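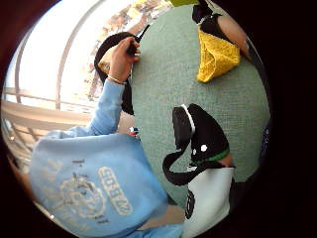

For most of the fall my calls to the Stestholm office froze after 30 seconds, and only when I was the one who started them. Audio went first, then the picture stuck, then the client said "reconnecting" and came back for another 30 seconds. Before the freeze the picture was already poor. Plain areas held up, but anything with a fine woven texture, like the green tabletop here, went to mush as soon as the bitrate fell. I took that as a sign of a slow line and wasted two evenings on speed tests. The line was fine.

The setup, for anyone comparing notes: the call server is a small virtual machine named butora, with a relay on the same host. My end is a laptop on wired Ethernet behind the router my provider supplies. Larasati Halim is on the other end, behind an office firewall that she runs herself. Calls between her and anyone else worked. Calls from me to anyone else worked if they were on the same local network as the server.

What I ruled out first:

Different browser, same result.
Wi-Fi in place of the cable, same result, slightly worse picture.
Camera off, audio only. Still dropped at 30 seconds.
Phone hotspot. No drop at all.

The last one should have been the first one I tried. It put the fault in my router or in something the router did to the traffic.

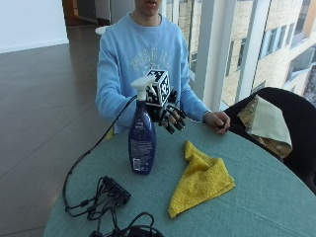 Page last changed: December

I ran a packet capture on both ends at once, with Larasati reading out her timestamps over the phone. Media was going directly between us over UDP and the relay was never used. At 30 seconds my side was still sending and still getting her packets. Her side got nothing. The capture on the server showed my keepalive packets arriving from a new source port, so the router had dropped the old mapping and made another one in the middle of a call. Her firewall had never heard of the new port and threw the packets away, as it should.

The router has a setting for this. It is on the page labeled "Advanced security," under a switch called "Session protection," and it shortens the UDP timeout. The help text doesn't mention UDP. Turning it off fixed the drop right away, but a firmware update turned it back on, and I would like calls to survive the next update too. 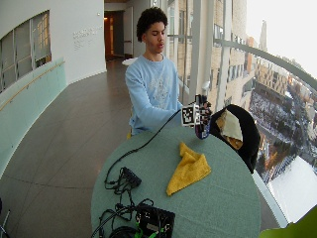
Round table, glove with marker, connector box to the left.

So the second fix is on the server. Saodah Chong, who wrote the install notes I followed in the first place, pointed out that my relay was advertising its internal address. Clients were being offered a relay they could never reach, so when the direct path died there was nothing to fall back to. I had missed it on line 259 of the config, below a long block of comments I had been scrolling past. I set the external address, restarted the relay, switched "Session protection" back on and called Stestholm again.

The call hiccuped once, at the usual point, and then carried on through the relay for 4 hours. Delay is a little higher on that path. I have left it like this for now.

Still open: the client keeps showing "direct connection" in its stats panel while the capture clearly shows relay traffic. I have reported it on the Selvanayagam tracker with both captures attached. If you run Kitness on your phone you may see the same wrong label.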